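Filtering wrist-camera episodes by blur before training

Tistport notes, page 4. Last changed September 12, 2024.

This page covers how we sort wrist-camera episodes by motion blur before they go into a policy. We tried it on 468 episodes from the two-arm cell. Dropping the right frames made training steadier on cloth tasks and made almost no difference on rigid parts. You need the raw episodes, the joint logs and a machine with enough disk to hold a second copy.

Step 1. Fix the mask for the fingers

The fingers of the camera's own gripper sit in every frame and stay sharp however fast the arm moves. If you leave them in, the blur score comes out too good. Draw one mask per camera by hand, save it with the camera's calibration, and leave some margin on the inner edges for when the fingers open. The second arm is a different matter. It moves on its own, so it stays outside the mask and counts as part of the view.

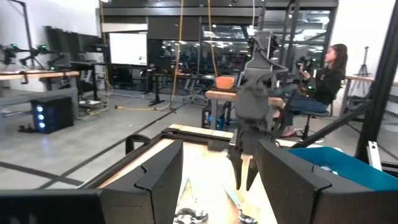 Step 2. Score each frame

Convert to gray, apply the mask, and take the variance of the Laplacian over what is left. Divide by the median for that episode. Raw values don't compare well between episodes – a bright bench and a dark floor give very different numbers on equally sharp frames. Write the score next to the frame index. Don't delete anything yet.

Step 3. Check the score against joint speed

Plot the score against the speed of the wrist from the joint log. Low score with high speed is camera blur. Low score with low speed usually means the thing in front of the camera is moving, and with cloth that happens a lot. We keep the two groups under separate labels, "cam" and "obj". Nearly 46 percent of the low frames in the Pinden set were "obj", and a plain threshold would have thrown all of them out.

Step 4. Look at the low frames by eye

Pull 2 frames per episode from the bottom of the list and look at them. What matters is whether the fingers can still be placed relative to the cloth. Fabric can be smeared right across the view while a strip between the fingertips is still easy to make out. A frame like that stays in.

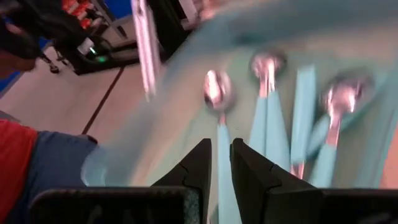
Styliani Xenos wrote back that she would drop the eye check and weight the loss by the score, so that a poor frame counts for less and no one has to choose. She had run it that way on the Stornton data and got the same success rate with a day less work. Her one warning was to clip the weights at the low end, or long cloth episodes end up hardly counting.

We have not tried her version on our own set. If you do, keep the "cam" and "obj" labels and weight only the first group to begin with.

Step 5. Write the filtered set

Copy the kept frames to a new folder and leave the originals alone. Where a "cam" run is short, keep the actions and repeat the last good frame. Where it is longer, split the episode there. Store the mask version and the threshold in the header, as the Lã loader refuses files without them.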